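Robot Learning from Examples - Handout 4: Where the examples come from
Suha Majali

Read this before the practical. The Alow notes tell you how to run the recorder, and I won't repeat them.

Most papers give the size of the collection in the abstract and how it was made in an appendix, if at all. I would like you to read them the other way round. Take the Langat set: 626 runs, all simulated, one kitchen counter, two arms. That sounds like plenty until you ask how much changes from one run to the next. If the box and the board hardly move, you have one example with a lot of copies.

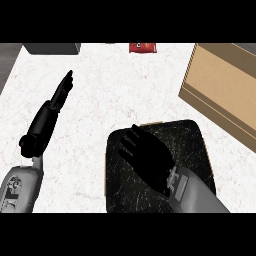

Simulation is cheap, and cheap data gets less checking. Jad Masri went through 220 of the runs by hand for his project and threw out about 50. Some had long stretches where the operator was plainly thinking. A learner will copy the thinking too - it has no idea that waiting wasn't part of the task.

Things to write down for every run you record:
who was driving
what the task was, in one sentence, written before you start
whether you would keep it, decided before you see any training result

The last one matters most and is the one students skip. Throwing out runs after seeing the score is picking your answer.

I am also not convinced by colour and lighting changes as a cure for everything. A black hand over a black board is hard to make out, and tinting the worktop does little for that.

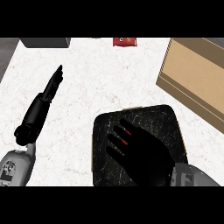 Should failed runs be kept?
Keep them, but label them as failures and store them apart. Mixed in without labels they teach the failure.

For next time: Qiuyue Lei's notes on operator habits, sections 2 onwards.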